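Inicio Instalación Calibración Registro Evaluación Descargas

Manual de Clustley > Estaciones de dos brazos > 4. Protocolo de fases de contacto

4. Protocolo de fases de contacto

Esta sección explica cómo repetir el procedimiento con el que se obtuvieron los resultados del apartado 4.5. Supone que la estación ya está calibrada (sección 2) y que el registro de datos funciona (sección 3). La tarea de referencia es la del café: el brazo izquierdo se ocupa del vaso y el derecho de la máquina.

El método divide cada episodio en fases según la cercanía entre los dedos de la pinza y el objeto. La política Dasport se entrena después con un peso distinto para cada fase. Las fases son cuatro:

APR aproximación, sin ningún objeto a menos de 60 mm de los dedos
PRE precontacto, dedos orientados al objeto y por debajo de esa distancia
CON contacto
RET retirada

Cada brazo lleva su propia etiqueta. Es normal que el izquierdo esté en PRE mientras el derecho sigue en APR.

4.1 Preparación de la mesa

1. Coloque la máquina de cápsulas junto al borde más alejado de la mesa, con el lado de salida hacia el brazo izquierdo.
2. Ponga el vaso vacío a la izquierda de la máquina.
3. Deje despejada la zona central de la mesa. Los dos brazos la cruzan al volver a la posición de reposo.
4. Abra Clustley y cargue el perfil de la tarea. El perfil de Mirnatville no sirve para otras mesas: los límites de altura están escritos a mano.
5. Compruebe que las tres cámaras que usa el protocolo dan imagen y que la hora de las tres coincide. Un desfase de dos fotogramas basta para mover una etiqueta de PRE a CON.

PRECAUCIÓN. No entre en el área de trabajo con los motores activos. Para mover el vaso entre dos episodios, pulse primero la parada.

Nota: el vaso es transparente y el estimador de profundidad falla con él a menudo. La distancia al vaso se calcula con la posición guardada al comienzo del episodio, que se marca a mano en la imagen de la cámara fija. Si el vaso se desplaza antes del contacto, descarte el episodio.

4.2 Registro y etiquetado

1. Grabe 50 demostraciones por cada posición inicial del vaso.
2. Ejecute el etiquetado automático. El programa escribe un archivo de fases por brazo.
3. Abra el revisor y recorra los cambios de fase. Solo hay que mirar los fotogramas de transición.
4. Corrija las transiciones dudosas con las teclas de flecha y guarde.
5. Si una transición no se puede decidir con una sola cámara, pase a las otras dos antes de marcarla como indeterminada. 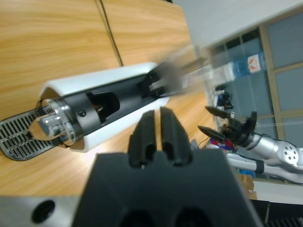
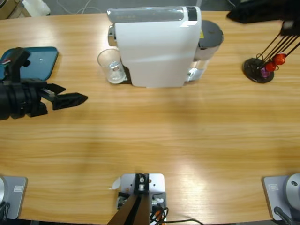
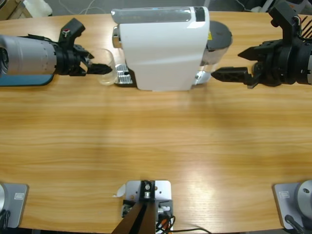
El límite entre APR y PRE es el que más correcciones necesita. El programa lo fija por distancia, pero la etiqueta también pide que los dedos estén orientados al objeto, y eso lo decide la persona que revisa. Kendra MacPherson redactó el criterio que se usa ahora: se prolonga la línea de los dedos y, si pasa por el objeto, la orientación se da por buena. En la tercera imagen el brazo izquierdo se etiqueta PRE, con los dedos en horizontal hacia el vaso y las puntas casi tocando su lado izquierdo. El derecho apunta al lado derecho de la máquina, cerca del depósito, y su etiqueta depende de la distancia que dé el registro. En la segunda la pinza izquierda todavía tiene mesa libre por delante y queda en APR.

Nota: la cámara de muñeca se inclina con la pinza. No use la horizontal de su imagen para juzgar la orientación de los dedos. Tampoco conviene tomar de ella el instante de una transición si hay desenfoque de movimiento; en ese caso mande la cámara fija.

4.3 Entrenamiento

1. Exporte los episodios revisados con la opción de fases activada. Si se olvida, el entrenamiento arranca igual y trata todo como APR, sin aviso.
2. Deje los pesos por defecto: 1 para APR y RET, 3 para PRE, 2 para CON.
3. Lance Dasport y espere a que termine. No reanude un entrenamiento interrumpido cambiando los pesos; los resultados de esas pruebas no se pudieron repetir.
4. Guarde el archivo de configuración junto al modelo.

Los fotogramas indeterminados entran con peso 1. Diane Hawthorne probó a excluirlos y el comportamiento cerca del vaso empeoró, con paradas cortas antes de cerrar la pinza. La prueba se hizo con una sola semilla, así que el dato es provisional.

4.4 Evaluación

1. Sitúe el vaso en una de las posiciones marcadas en la hoja de evaluación.
2. Inicie la política y no intervenga salvo por seguridad.
3. Anote como fallo cualquier intento en que el vaso vuelque, la pinza golpee la máquina o se agote el tiempo.
4. Anote en qué fase se produjo el fallo y qué brazo lo causó. Si fueron los dos, anote el primero.
5. Devuelva ambos brazos al reposo antes del intento siguiente.

PRECAUCIÓN. Haga toda la evaluación sin agua caliente. El protocolo mide el manejo del vaso y de la máquina, y la preparación de la bebida queda fuera.

4.5 Resultados de referencia

El conjunto registrado en el laboratorio Dhillon tenía 2120 episodios. Tras la revisión quedaron 1564. La mayor parte de los descartes se debió a vasos desplazados antes del contacto y el resto a desfases entre cámaras.

Con pesos por fase, los fallos en PRE del brazo izquierdo bajaron casi a la mitad respecto al mismo modelo sin pesos. En el brazo derecho no se observó diferencia clara. La máquina es grande y pesada en comparación con el vaso, y un error pequeño de orientación rara vez acaba en fallo. En RET los dos modelos se comportan igual.

No se ha probado el método con vasos opacos ni con otra máquina. Si lo hace, revise antes el valor de distancia de PRE en el perfil.

Siguiente: 5. Formato de los archivos de fases

Contacto | © Clustley, documentación | Volver arriba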